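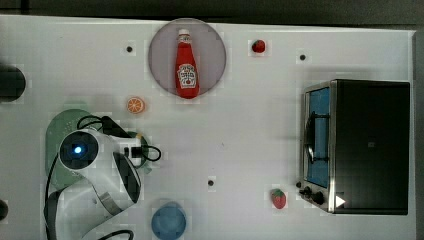
Ketchup on the plate, toaster oven on the right

mekamix_newbie
Has anyone here bought the Mekamix play kitchen kit for their robot arm? I'm looking at the toy food set with the dishes and the practice tasks, and Mesico has it listed at $896. My plan is pick and place first, then putting things in bowls. I've got 3 arms to keep busy at our makerspace in Cambridge and I can't tell if the food is worth it or if I should just raid a toy store. Also, does part 3553 (the finger set) come in the box? 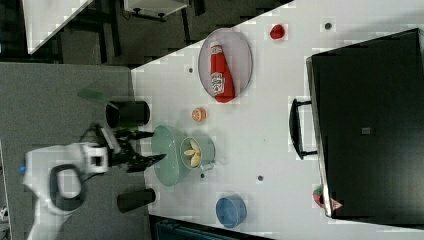 poirier_bench
We've had ours since January and I like it a lot! The round stuff is easy, the ketchup bottle took us way longer – it's long and smooth and ours kept rolling until we started laying it on a plate. I logged 200 grabs before I trusted it. The 3553 fingers were NOT in our box, so email them before you pay. Support was quick for me, and they fixed a wrong shipping label too. 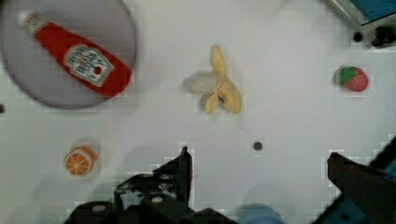

The banana is my favorite piece by a mile. Every side of it gives you a different grip, so start with the strawberries and save that one for when your wrist camera is set up right. I'd buy the kit again, but only the food and dishes, and skip the task cards.

gripfan
toy store. mine cost way less and the arm doesn't care lol. no idea on the fingers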